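Nudwood Shared Dining Room
Progress report to the Prolevbridge Fund
Prepared by Verna Quintanilla
Jun 27, 2023

1. Status

Work on the tableware part of the grant is on schedule. The furniture part is one delivery behind. Spending is within the approved budget lines, and no transfer between lines is requested in this period.

2. Tableware stock

The opening inventory listed 266 chopsticks. The closing inventory lists 272. The increase is the net result of replacements bought in the period less pieces withdrawn for split tips or worn finish. Withdrawn pieces are recorded by cause on the stock sheet, which is filed with the receipts.

The stock is mixed. Plain wooden, red and black chopsticks were bought at different times and differ in length and taper. We had proposed to standardize on a single type from Rokero. The quoted price was above the budget line, so the existing stock was kept and only damaged pieces were replaced. The practical effect is that matching has to be done by hand when the tables are set.

3. Storage at the table

Under the old arrangement all chopsticks were kept in a drawer unit by the serving counter. Diners had to leave their seats to get them, and a line formed at the start of each meal. The revised arrangement puts them on the table, upright in translucent white plastic cups at the far end. The cups are light and easy to wash – their weak point is stability when heavily loaded.

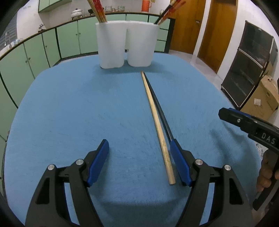 Loose chopsticks left on the tabletop are treated as used. They go back to the kitchen for washing and are not returned to the cups by diners or by table staff. This rule was added after the first week of the trial, when staff were found to be following two different practices. A short written procedure now covers clearing, washing, drying and refilling, in that order.

Sorting by color is done at the refill step. It adds time to closing and is the item staff most often skip. We propose to keep it for the rest of the trial and review it in July.

4. Tables

The light blue tabletops with rounded corners are in use. Fine dark streaks show on the matte surface. Two cleaning products are under test, one supplied by Vörös and one already in stock. Neither has been approved yet. Abrasive pads are not to be used on the tabletops in the meantime.

Of the 4 side benches ordered, none has been received. The supplier has confirmed a new delivery date in July. Payment is held until they arrive.

5. Open items

Cup stability: a heavier cup will be priced. Wider cups were considered and set aside, as they take up more of the tabletop.
Cleaning product: decision pending the end of the test.
Benches: delivery and inspection.
Stock sheet: a column for length is to be added before the next inventory.

The next report will cover the July review and the final cost of the furniture line. Receipts for the present period are attached separately.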